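Chapter 5. Planning When the Object Bends

In Chapter 3 the planner moved rigid parts, and one pose was enough to describe each of them. Cloth has no such pose. Its state must be estimated again after every grasp.
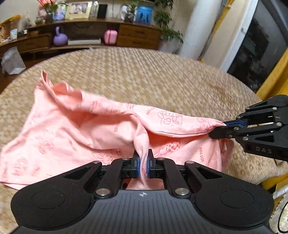

The Darno planner therefore keeps a short list of possible fold lines — never more than nine — and gives a score to each.

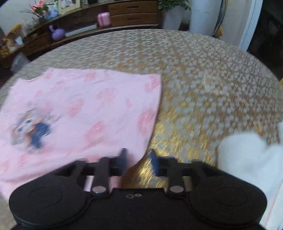

Motion blur makes these scores less reliable. Section 5.1, written with Mitali Bandara, explains how to lower the weight of a blurred view.
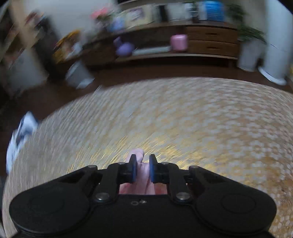

Figure 5.3. View between the gripper fingers, with strong blur in the background.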